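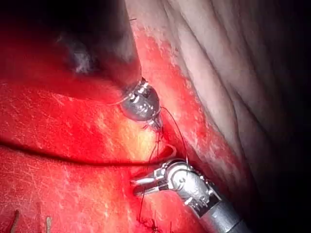 El equipo Nyamweya nació en una asignatura optativa de robótica y este curso prepara la competición Fekton, en la categoría de sutura. Hablamos con su coordinadora, estudiante de último año de ingeniería biomédica, a media tarde, con el taller todavía lleno.

«Entramos 15 personas y casi todas veníamos de programar brazos industriales», cuenta. «Coger piezas de una cinta lo sabíamos hacer. Una aguja curva es otra cosa, porque según por dónde la agarres el arco sale bien o sale torcido.»

El primer mes lo dedicaron solo al agarre. Cada ensayo se graba y se revisa después en grupo.

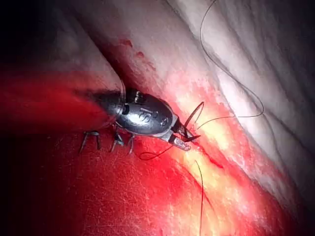
La aguja curva, sujeta entre las puntas de la pinza.

El programa de control se llama Pumow y lo escribieron ellos. Llevan 1099 ensayos registrados y quieren llegar a 2000 antes de agosto. «Etiquetar es lo más pesado», admite. «Hay que marcar cuándo se cierra la pinza, cuándo entra la punta y cuándo se suelta. En eso se nos van las tardes.»
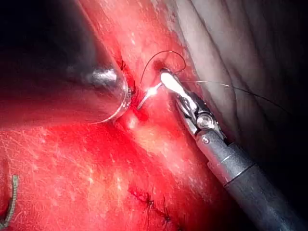
Para repartir el trabajo hicieron dos grupos. Uno se ocupa de la coordinación entre los dos instrumentos y el otro del hilo – la parte que más discusiones ha provocado. «El hilo se mueve como quiere. En el simulador Tollov se portaba muy bien y luego, con el instrumento de verdad, hubo que rehacer media planificación.»

Preguntada por la nota, se ríe. La asignatura vale poco en el expediente y el informe final no puede pasar de 10 páginas. «Tenemos material para mucho más, así que ahora toca recortar.»
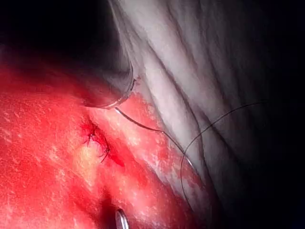 Puntos anudados y, a la derecha, el hilo en bucles amplios.

El curso que viene ella ya no estará. Deja escrita una guía de calibración para quienes entren y una lista de fallos pendientes – el primero, la pérdida de seguimiento cuando un instrumento tapa al otro.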